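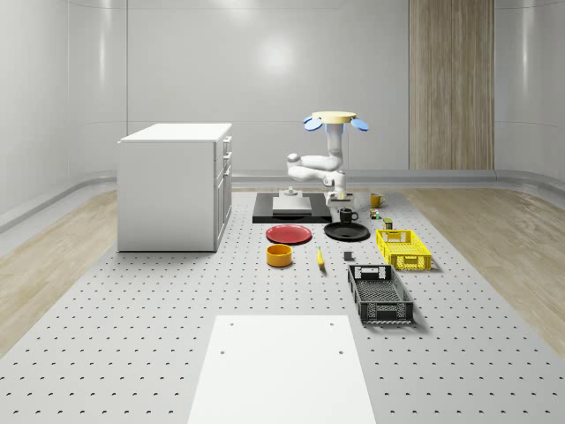

## Moving to a smaller place – what do I do with 14 boxes of books?

**ktsuchiya** – 24/08/2018

Hi all! We're moving at the end of the month and the new apartment has one tiny bookcase (one!!). I've got 14 boxes, mostly paperbacks and some cookbooks from my mom. Do I sell, donate or pay for storage? I can't decide and my husband has stopped answering me.

**renji_s**

Donate. I sold mine online two years ago and made enough for a pizza, after a whole month of trips to the post office. Keep your mom's cookbooks, obviously.

**Sreekumar U**

Gotta disagree with Renji. I had 1,141 books, sold the good hardcovers to a used bookstore downtown and they paid for the moving van – it depends what you have. Paperbacks, sure, give those away.

**renji_s**

OK but who has 1,141 books, lol. She said mostly paperbacks!

**katsu.sakai**

Whatever you do, skip storage. I paid for a unit for 7 years and when I finally opened it I didn't want any of it. Also please use small boxes, my back still remembers the big ones.

**ktsuchiya**

Thanks everybody! Keeping the cookbooks and one box of favorites, and I'll take the hardcovers downtown on Saturday. Does the bookstore want them in boxes or are grocery bags OK?

**Sreekumar U**

Bags are fine. Go before noon, the buyer leaves early.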